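Section 4. Setting Up the Office Records Area

This section explains how to arrange, label, and store paper records under the Flosteva filing system. It applies to all departments that keep box files on site. Read Section 3 (Record Categories) before you begin.

4.1 Before you start

1. Obtain the current file list from the Records Office. The list is reissued every March.
2. Confirm that each box file has a reference number on the list. Do not store a file that has no number.
3. Remove rubber bands, metal clips, and plastic sleeves from the papers.
4. Place the papers in date order, with the most recent sheet on top. 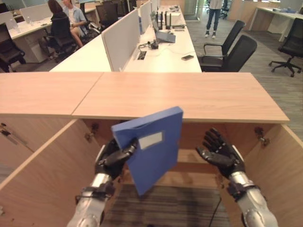

5. Close the file and check that the lid lies flat. If it does not, divide the contents between two files and mark them "1 of 2" and "2 of 2."

Note: Closed records and active records must not share a box file, even when they concern the same client.

4.2 Labeling

1. Write the reference number on the label in black permanent ink.
2. Add the department code and the review year below the number.
3. Enter the same details in the Hikow register on the day the label is written.
4. If a reference number changes, remove the old label completely. Do not cover it with a new one.

Files carried over from the Güneş office keep their original numbers, which run from 215 to 1,243. The prefix "G" must be added to each of them. Questions about these files should be sent to Maeve Tierney in the Records Office.
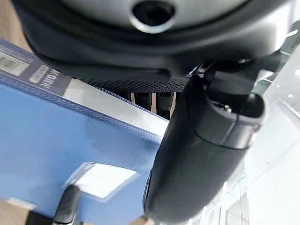
Handling during filing.

4.3 Placing files in storage

1. Assign one storage unit to each record category.
2. Begin with the lowest reference number at the left and continue to the right.
3. Leave a space at the end of each shelf for files added later in the year.
4. Do not stack box files more than two high.

Caution: Do not leave cabinet doors open while unattended. An open door is a collision hazard in a walkway.

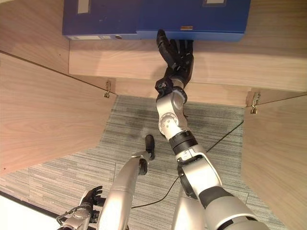
5. When a shelf is full, move the oldest closed records to the off-site store run by Foron. Complete Form 37 and keep the yellow copy.
6. Record the new location in the register before the files leave the building.

Note: Off-site collection takes place on Tuesday. Requests received after noon on Monday are held for the following week.

4.4 Locking and keys

1. Lock all units that hold personal or financial records at the end of the working day.
2. Return keys to the key safe and sign the key log.
3. Report a lost key to Shabani Mrema the same day, using Form 88. Do not order a copy directly from the supplier.

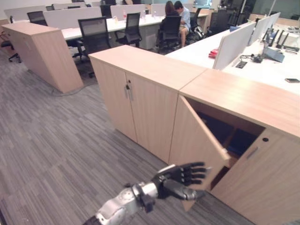

4.5 Yearly review

1. Compare the contents of each unit with the register.
2. Mark any missing file as "Not found" and notify the department head in writing.
3. Set aside files that have passed their review year. They may be destroyed only after written approval, as described in Section 6.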